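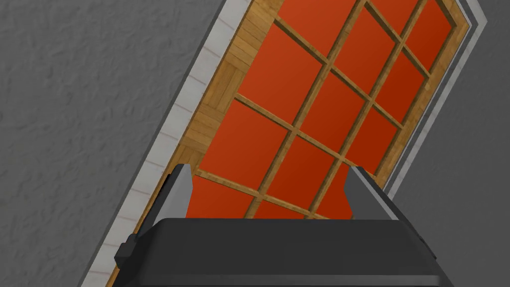 4.2 Fee repayment and the limits of the audit record

Farka's repayment program is often cited as proof that a contractor can undo the harm done by recruitment fees. We are less sure. The company states that 1,022 workers on the Shin dam project were offered repayment of the money they had paid to Rerkoneck, the labor agency that hired them in their home districts. An offer is a weak measure. The published audit, carried out by Skalier, counts signed offer letters and does not say how many payments reached a bank account, or when.

The letters themselves raise further doubts. Each one fixed the repayment at the fee shown on Rerkoneck's own receipts. Workers we interviewed described two payments: one with a receipt, made at the agency's office, and a larger one in cash to a village agent. The second does not appear in the audit at all. Skalier treats it as a private matter between the worker and the agent, a reading that suits both the contractor and the agency. If the agents were paid per recruit, as several of them told us, the line between agency and agent is hard to defend.

We held 19 interviews, 18 of them with men who had left the site by then. This is a small group and we do not claim that it stands for the whole workforce. Former workers may also be more critical than those who stayed. Still, the audit has the opposite problem. Its interviews took place in the camp canteen during the evening meal, with supervisors present, and it reports no complaints. In a camp built for up to 1,000 people, a complete lack of complaints should have led the auditors to question their method.

Passports are a similar case. Farka says that documents were kept in a safe "at the request of employees." The request form was part of the contract packet, in a language many of the men could not read, and it had to be signed before travel. Whether anyone was later refused a passport is unclear from our material. Two men said they waited weeks; another got his back the same afternoon.

None of this shows that the program was a sham. Some money was repaid, and the men who received it were glad to have it. What the record does not support is the stronger claim, repeated in the company's June statement, that all fees were returned in full.

Figure 3. Computer rendering of a slanted panel with red-orange sections.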